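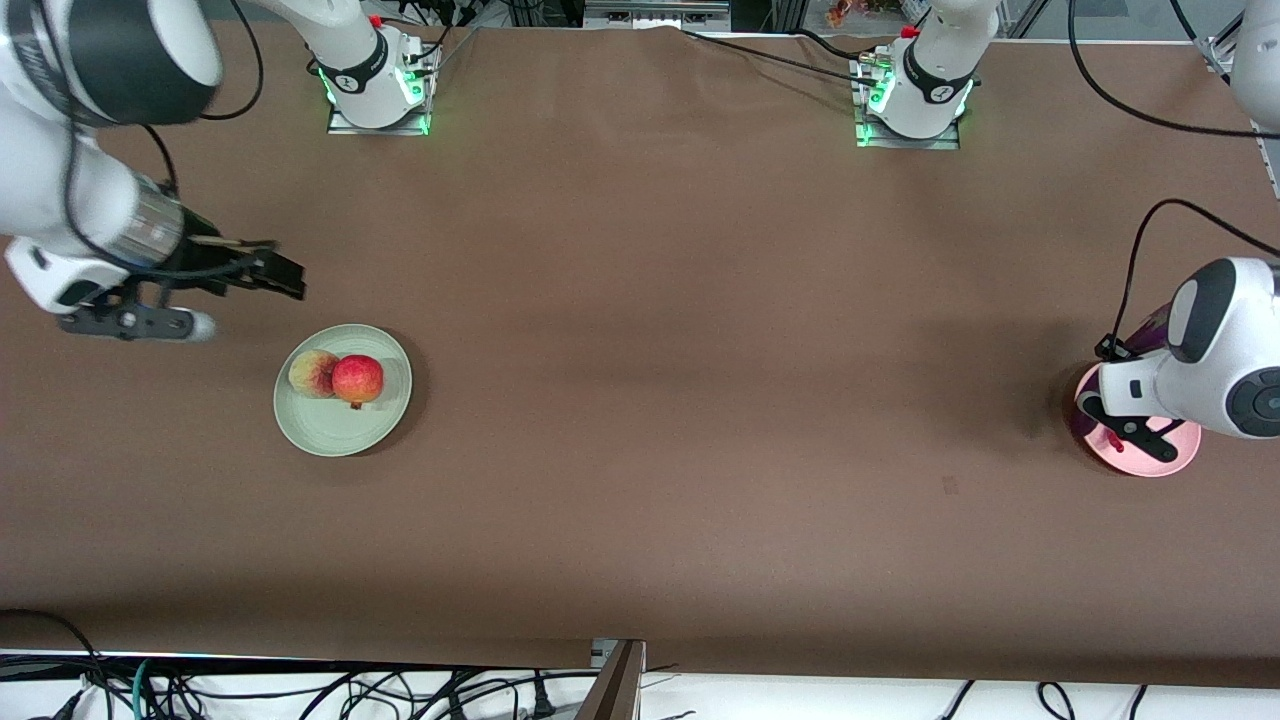 文：Prasetyo Sopacua
24/06/2020　カテゴリ：海外ドラマ／見直し日記

「Altgate」脇役と小道具をひたすら追いかける全話見直し、完走しました

※最終シーズンの結末まで全部書いています。未見の方は、どうか先に本編を！

見終わってしまった……。4月の頭に「ちょっと第1話だけ」と再生ボタンを押したのが運の尽きで、そこから毎晩のように「Altgate」漬けの生活を送って、昨夜ついに最終話のエンドロールまでたどり着きました。全29話。放送当時は次のシーズンまで待たされてばかりで、ものすごく長い作品だった気がしていたのに、続けて見るとあっという間です。エンドロールが終わっても立てなくて、そのまま第1話の冒頭をもう一度流してしまいました（そして気づいたら第2話に入っていた）。

ご存じない方のために少しだけ。「Altgate」は、Plikdaleという架空の地方都市の駅を舞台にした連続ドラマです。駅の地下に遺失物の保管所があって、主人公のイルマ・Basoraがそこに配属されてくるところから始まります。Altgateというのは駅の名前で、町の古い門の跡に建っているからそう呼ばれている、という説明が第2話の会話にちらっと出てきます。刑事ものでも恋愛ものでもなく、毎回ひとつの忘れ物があって、持ち主が現れたり現れなかったりする。それだけといえばそれだけの話が、シーズンを重ねるうちに町全体の歴史みたいなものになっていくんです。このジャンル分けのしにくさ、大好き！

で、今回の見直しではテーマを決めました。主人公をなるべく見ない。いや、見ますけど、視線をわざと後ろに置く。Basoraの肩越しに誰が何をしているか、カウンターの奥で何の作業が進んでいるか、そっちを追いかける。前からずっとやりたかったんですよ。この作品、背景の芝居がとにかく細かいので。

まず何をおいてもPelupessyさんの話をさせてください。保管所の古株で、いつも奥の作業台に座っている、あの無口なおじさんです。第1シーズンの彼の台詞を思い出してみてください。ほとんどない。「札がない」「二段目」「それは昨日のだ」くらいのものです。私は初見のとき、シーズンの終わりまで彼の名前すら覚えていませんでした。

ところが後ろばかり見ていると、第1シーズンの時点でもう全部やっているんです、この人。たとえば第3話、片方だけの手袋の回。Basoraが電話口で持ち主らしき女性と押し問答をしている長い場面がありますよね。あそこは彼女の表情がすばらしいので誰でもそっちを見てしまうんですが、奥ではPelupessyさんが手袋の指先のほつれを縫っているんです。針に糸を通して、縫って、糸を噛み切って、引き出しに針をしまうまでがひと続きで映っている。そのことに触れる台詞は一切なし。次の場面で持ち主が手袋を受け取って「あら」と小さく言うんですけど、私はその「あら」を、見つかって嬉しい「あら」だとずっと思っていました。直ってる、の「あら」だったんですね！　夜中に変な声が出ました。

これに味をしめて、以降は毎話、まずPelupessyさんの手元を確認するようになりました。すると、彼は忘れ物をだいたい少しだけ直しているんです。傘の骨を曲げ戻す。本の表紙の角にアイロンをかける。止まった目覚まし時計を開けて、また閉める（あれは直ったのかどうか、音が入っていないのでわかりません。気になる）。そして第4シーズンの例の回で、彼が昔は鞄の修理屋をやっていて、店をたたんだ日に自分の工具箱を列車に置き忘れたという話が出てくる。初見のときは「へえ、そういう過去が」と受け止めた場面ですが、今回は、知ってた、ずっと見てた、という気持ちで胸がいっぱいになってしまって。脚本が後から思いついた設定だとは到底思えません。仮に後付けだとしたら、俳優さんが最初からひとりで修理屋を演じていたことになるので、それはそれですごい話です。

小道具の話もします。保管所のロッカー、259番。ファンのあいだでは有名なやつですね。鍵がなくて開かない、中身の記録もない、それなのに誰も処分を言い出さないロッカー。第1シーズンの第5話で初めて番号がはっきり映って、最終シーズンでようやく開きます。

今回数話ごとにメモを取りながら見ていて気づいたのは、このロッカーの扉の様子が時期によって違うことです。最初はただの灰色の扉。それが途中から、番号札の横に磁石がひとつ付くようになる。磁石には何も留まっていません。ただ付いている。しばらくするとそこに映画の半券が挟まって、いつのまにか半券が無くなって、今度は子どもの描いた馬の絵になる。馬の絵は、迷子の男の子の回で彼が待ち時間に描いていたものだと思います、たてがみの緑色が同じだったので。つまり開かないロッカーが、みんなのちょっとした掲示板になっていく。映画の半券のほうは出どころがわからなくて、いま一番の謎です。Basoraと妹が映画に行く約束をすっぽかす話がありましたが、行っていないなら半券は無いはずですよね……？　それとも妹はひとりで行ったのか。だとしたら、その半券をロッカーに留めたのは妹ということになりませんか。妹、保管所に来てたの！？　考え始めると眠れません。心当たりのある方、コメント欄でぜひ教えてください。

そして肝心の中身。開ける前の回の煽り方が静かで最高なんです。普通なら「ついに開く！」とやるところを、鍵が見つかったのに二話ぶん誰も使わない。鍵は鍵で、Basoraの上着のポケットの中で家の鍵とぶつかってチャリチャリ鳴り続ける。今回はヘッドホンで見たので、この音が本当によく聞こえました。階段を下りるたびに鳴る。口論の最中にも鳴る。最後に音がしなくなって、あ、いま手に握ったな、とわかる。画面では顔しか映っていないのに！　音響の方に花束を贈りたい。

中に入っていたのが空の弁当箱だったことについては、放送当時かなり不満の声がありましたよね。私の周りでも「引っぱっておいて弁当箱かよ」と怒っていた友人がいて、気持ちはわからないでもないです。私も初回は、え、と思いました。でも見直すと、あの弁当箱、形が第1話に出てくる駅員食堂の棚のものと同じなんですよ。棚の前で新人のBasoraが「ひとつ足りない」と言って、食堂のおばさんが「昔から足りないの」と返す。あの何でもないやりとり！　あれを覚えていろというのは無茶です。無茶ですが、最終話を見てそのまま第1話に戻った私は、棚の前の会話で文字どおり飛び上がりました。冒頭に書いた、第2話まで止まらなかった件はこれのせいです。

食べ物の場面が多いのもこの作品のいいところで、見ているとやたらとお腹が空きます。駅員食堂の豆のスープ、夜勤の人が立ったまま食べるゆで卵、Plikdaleの市場の揚げパン。特に揚げパンは、紙袋に染みた油まで映すので困ります。真夜中に見る人間のことを少しは考えてほしい。食べる芝居が上手な俳優さんばかり揃っているのもあって、口に入れてから台詞を言うまでの間が、みんなそれぞれ違うんですよね。Basoraは早食いで、飲み込む前にしゃべる。Pelupessyさんは完全に飲み込んでから、さらにひと呼吸置く。だから二人が一緒に食べながら話す場面は会話のテンポがちぐはぐで、そこが可笑しい。シーズンが進むとBasoraのほうが少しずつ遅くなっていくように見えるのは、私の贔屓目でしょうか。第1シーズンのスープの場面と最終シーズンのスープの場面を続けて見てみてほしいです。

シーズンごとの感想も、忘れないうちに置いておきます。全5シーズン、どれも好きですが、見直して評価が動いたものもあるので。

第1シーズンは、思っていたよりずっと暗かった。照明のことです。地下なのだから当然なんですが、記憶の中では後半の明るい保管所に上書きされていました。蛍光灯が一本切れたままで、最後までそのまま。Basoraが脚立を抱えて歩く場面があるのに、替えないんですよ。替えるのは第2シーズンの第1話、しかも台詞の裏で、知らない作業員さんがやっている。シーズンをまたいで電球一本を引っぱる根性に拍手です。

第2シーズンは、昔は中だるみだと思っていました。ごめんなさい、撤回します。駅の改修計画をめぐる会議の場面が多くて、初見では早く忘れ物の話に戻ってくれと思いながら見ていたんですが、あの会議、席順が毎回違うんです。誰が誰の隣に座るかで、その週の力関係が全部わかるようになっている。駅長の隣が空いている回の緊張感ときたら。筋を追うのをやめて椅子だけ見ていたら、いきなり傑作になりました。

第3シーズンは文句なし。世間的な人気もここが一番だと思います。大雪で列車が止まって、保管所に乗客が泊まる前後編は、やっぱり何度見てもいい。忘れ物の毛布やコートを全部出してきて配る場面で、Basoraが台帳に一点ずつ書き込もうとして、途中でペンを置くでしょう。あそこのペンの置き方が本当に静かで。翌朝、全部たたまれて戻ってきた毛布の山を、カメラが余計な音楽もなしに長く映すのもたまりません。それから、泊まった乗客の中に、のちの第5シーズンで大事な役になる眼鏡の女性がもういるんですよ！　毛布を受け取って会釈するだけですが、間違いなく同じ人です。エンドロールで名前を止めて確認しました。役名は「乗客」でした。

第4シーズンは、好き嫌いが分かれるところだと思います。Basoraが異動で地上の窓口に出てしまって、地下の場面が減りますからね。今回は地下に残った人たちを見る見直しだったので、むしろこのシーズンが一番の収穫でした。彼女がいなくなった机に、誰も座らない。物も置かない。新人の青年が一度だけうっかり鞄を置いて、Pelupessyさんが黙ってそれを隣の机に移す。叱らないし、説明もしない。青年のほうも黙って見ていて、次の回から自分でそこの埃を拭いているんです。もうだめでした、私は。泣く場面じゃないのに泣きました。

第5シーズンは、正面から見ればロッカーと閉鎖の話で、後ろから見れば荷造りの話でした。保管所が閉まると決まってから、棚の中身が回を追って少しずつ減っていく。隅の傘立てが先に片づいて、次に帽子、それから楽器。ギターが一本だけ最後まで残っていて、あれは第2シーズンで持ち主が「また来ます」と言って帰ったきりのギターですよね。取りに来るのかなと期待しながら見ていたら、最終話の引っ越しトラックの荷台に乗っていました。捨てられてはいない。でも取りに来てもいない。この決着のつけなさ加減が、いかにも「Altgate」です。

最終話については、もう少しだけ。Basoraが電気を消す前に室内を振り返るところ、初見では彼女の顔ばかり見ていました。今回は彼女の見ている先を見ました。空の棚、作業台、机、ロッカーの跡の、壁の色がそこだけ違うところ。そして作業台の上に糸くずが落ちているんです。赤い糸。第3話の手袋の糸も赤でした。同じ糸のはずはないですよ、何年も経っている設定ですから。でも赤い糸を置いた美術さんがどこかにいて、置くかどうか話し合った人たちがいたのかもしれないと思うと、それだけで嬉しくなってしまいます。

ここからは細かすぎる発見メモです。自分用の覚え書きですが、同好の士がいるかもしれないので載せておきます。

・駅の掛け時計、最初の二シーズンは少し進んでいます。駅員さんの腕時計と一緒に映る場面で比べられます。第3シーズンの大雪の回の後、ぴったりになる。誰が直したのかは言わなくてもわかりますよね。

・Plikdaleの路線図に、一度も話題にならない終着駅があります。名前は柱の陰になっていて読めません。どの回でも絶妙に読めない。わざとだと思う。

・Basoraの傘はシーズンごとに変わります。保管所で働いているのに自分の傘を失くし続けているということ？　第4シーズンで持っているのは、第3シーズンで駅長が差していたものに見えます。

・食堂のラジオから流れるサッカー中継、いつも同じチームが負けています。最終話でだけ、歓声の途中で場面が切り替わるので結果がわかりません。勝ったと信じています。

・第2シーズンの会議室のホワイトボードに「椅子 足りない」と書いてある回があります。席順の話をした後だと笑ってしまう。

・新人の青年の名札、配属された初回だけ裏返しです。Basoraの初日も裏返しでした！　これは見つけたとき本当に声が出ました。

・猫。何度か映る駅の猫は、たぶん別々の猫です。しっぽの長さが違います。

もうひとつ、今回やってみてよかったのが、字幕を消して見ることでした。私は普段、聞き取れる言葉の作品でも字幕を出してしまう派です。台詞を取りこぼしたくないから。でも字幕があると目がどうしても画面の下に行くので、後ろの芝居を見逃すんですよね。二度目以降で話の筋が頭に入っているなら、字幕なしはおすすめです。最初の何話かは落ち着かないんですが、慣れると画面が広くなったように感じます。第3話の針仕事に気づけたのもこのおかげでした。

逆に失敗だったのは、一時停止のしすぎです。メモを取ろうと止めては戻し、止めては戻しをやっていたら、大雪の前編を見終わるのに一晩かかりました。しかも流れが切れるので、後編の毛布の場面で思ったほど泣けなくて、翌日あらためて前後編を通しで見る羽目に。通しで見たらちゃんと泣きました。以降は、一回目は止めずに通しで見て、気になったところだけ後で戻る方式に変えています。これから見直しをする方は最初からそうしてください。私の寝不足を無駄にしないで！

それと、音楽について書く余裕がなくなってしまったのが心残りです。主題曲のピアノが、シーズンごとに少しずつ調律されていっている気がするんですよ。第1シーズンは一音だけ明らかに狂っている。そこを確かめたくて、各シーズンの最初の回のオープニングだけを並べて聴き比べるというのを昨日の夜からやっているんですが、聴きすぎて何が正しい音なのかわからなくなりました。楽器のわかる方の耳をお借りしたい。これは日を改めて、ちゃんと一本の記事にします。

次に見直す作品も決めかけています。候補は、同じ脚本家が前に手がけた短い灯台もの。Pelupessyさん役の俳優さんが一話だけ出ているらしいと、前回の記事のコメントで教えてもらいました（ありがとうございます！　見逃していました）。その前に「Altgate」の第2話の続きを見てしまいそうな気もしています。だって第3話、手袋の回ですから。

コメント欄では結末の話も遠慮なくどうぞ。半券の件と、終着駅の名前、両方お待ちしています。

コメント（5）

傘の人
半券、私も気になって見返しました！　妹さんが第3シーズンの終わりに着ていたコートの色と、半券が付く少し前の回で階段を上っていく後ろ姿のコートの色が似ています。顔は映りません。来てたんだと思います。

夜勤明け
弁当箱に怒った側の人間です。食堂の棚のくだりは完全に忘れていたので、今から第1話を見ます。まだ許したわけではないです。

Prasetyo Sopacua
傘の人さん、階段の後ろ姿！！　いま確認してきました。同じ色に見えます、見えますよね！？　記事に追記したいのですが、もう一回落ち着いて見てからにします。夜勤明けさん、棚の場面は前半の終わりのほうです。感想お待ちしています。

まめスープ
ピアノの件、調律の仕事をしています。第1シーズンで狂っているのは真ん中あたりの音で、第4シーズンではもう合っています。第2と第3は録音が手元になくて未確認です。記事になるなら協力します。

夜勤明け
見ました。「昔から足りないの」の言い方、あんなに優しかったんですね。ちょっとだけ許しました。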